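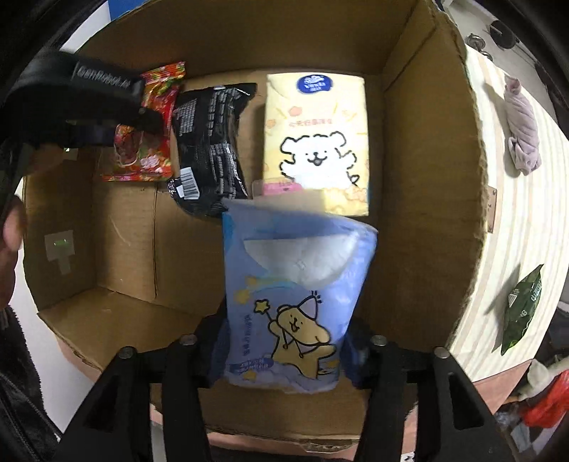
*Snack and tissue packets, cardboard box.*

Progress note to Roussel, June. Pantry and home visits, Tutik neighborhood

Short one this time, full tables come with the next claim.

**Visits.** 224 households seen against a target of 200. Most were repeat visits, older people living alone, upper floors. Two stairwells still not covered, no answer at the intercom, will try evenings.

**Money.** 3,898 spent so far. Van rental is over, printing is under. Would like to move 600 from printing to fuel, need your OK in writing before we do it.

**Pantry.** Shelving in at the Rasetti building. Sink in the back room was blocked for a while, Drano didn't help, plumber did. Invoice attached. Fridge log now filled in every morning, mostly.
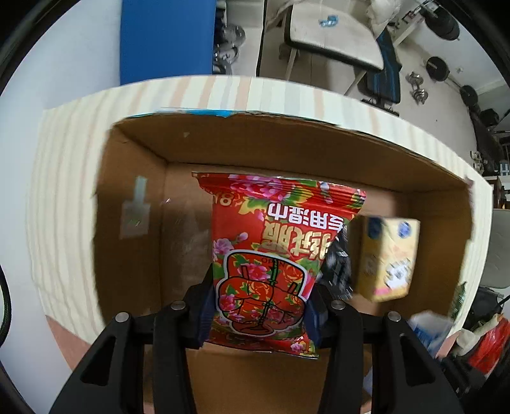

Annick Collet wrote back on the draft that the fuel request is fine with her but the evening visits need two people each, and she wants that in the plan before teh next payment.

Agreed, rota being redone. Gintarė Liepiņa has the new version, will send when the late slots are filled.

**Still open**
- large print leaflet, second proof
- key for the side door
- insurance renewal, quote recieved, not signed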